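Ticket: Gift card bought through cashback link, cashback shows as declined
Product: Nulside Rewards, member account
Opened by: Wahyudi Saragih
Handled by: Dilek Sarıgül, second line
Status: Closed

First message from member

Hello. I write about a gift card which I bought in April with your link to the Borwood online shop. The offer was 100% cashback on the first card for new members. I made the account from the link, I clicked on the Get Offer button, and I paid for the card with my own bank card. The gift card came by email and the code works. My problem is only with the cashback. For two weeks it was shown as pending and now it is shown as declined, with the text "no matching visit". I attach the receipt from Borwood as a PDF. Please tell me what more you need.

Reply, Nevzat Uçar, first line

Thank you for your message. I have checked your account and the visit is not recorded on our side. In many cases this happens when an ad blocker is active, or when the shop was opened in another tab before the click. Could you please tell us:
which browser you used,
whether you used any coupon extension,
whether the card was already in the basket when you clicked on our offer.

Member

I used Firefox on a laptop. No ad blocker. I do have a coupon extension, the name is Corkix, but I did not click on it. The basket was empty, I am sure about it, as I had no Borwood account before that evening.

Internal note, Nevzat Uçar

Passing to second line. Member is polite and the receipt looks correct. The order number is in the right format for Borwood. I did not promise anything.

Internal note, Dilek Sarıgül

Taken. I searched the click log for the member ID and found nothing in the hour before the purchase. Then I searched by offer and found one click with no member ID, 2 minutes before the time on the receipt. Same browser family. So the click did arrive, but it was not connected to the account.

I tried to repeat it on the test site:
1. New account from the offer link, extension off. Click recorded with member ID.
2. New account, Corkix on, not touched. Click recorded without member ID.
3. Old account, Corkix on, not touched. Click recorded with member ID.
4. New account, Corkix on, page reloaded after sign-up and before the click. Click recorded with member ID.

It looks like the extension opens the offer page one time by itself when the page loads, and for a fresh account our session cookie is not yet written at that moment. I ran test 2 again after clearing all cookies and the result was the same.
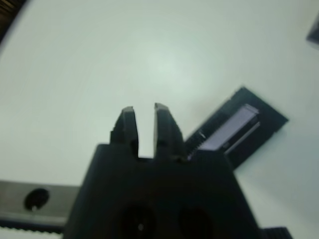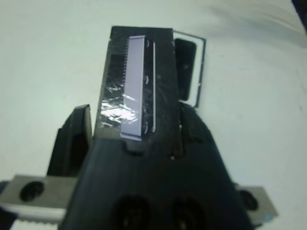
Support Log, Vol. 2, No. 576, page 300

Internal note, Jinfeng Ren, tracking

I read Dilek's tests and I agree with them. The cookie is written by the welcome page, and the offer page does not wait for it. I have made a small change so that the Get Offer button stays grey until the member ID is present. It is on the test site now. Please try number 2 again when you have time.

Internal note, Dilek Sarıgül

Tried with the new button. Click recorded with member ID, Corkix on and not touched. On a slow connection the button is grey for a few seconds, and I think we should put a short text there, otherwise people will believe that the page is broken.

Internal note, Jinfeng Ren

Text added: "One moment, we are preparing your offer". It goes live together with the change.

Internal note, Dilek Sarıgül

Question for Sinan. There are nearly 800 clicks without a member ID on this offer. Not all of them led to a purchase. Do we wait for these members to write to us, or do we look for them?

Internal note, Sinan Başaran, partner accounts

We look for them. I have asked Borwood for the order list, and I will compare the times with our log. Amaral has the same type of offer page, so I will ask for their list too. For this member you can approve by hand now – the receipt is enough.

Reply, Dilek Sarıgül

Dear Wahyudi,

Thank you for your patience and for your clear answers. We found your click. It was recorded, but due to a fault on our offer page it was not connected with your new account. You did nothing wrong, and you do not need to remove the extension.

I have approved your cashback by hand. You will see it as "confirmed" in your account today, and it becomes payable after the normal waiting period. The colour of the line changes from grey to green when you can withdraw it. If you choose a bank transfer, please check that the name on the bank account is the same as in your profile.

Kind regards,
Dilek

Member

Thank you, I see it as confirmed. One small question: can I use the offer also for a second card?

Reply, Dilek Sarıgül

I am sorry, the full cashback is only for the first card. For other cards the usual rate is shown on the shop's page, and it can change, so please look at it before you buy.

Ticket closed 2020-05-25. Linked to: offer page, button state; Borwood order comparison (open, Sinan Başaran).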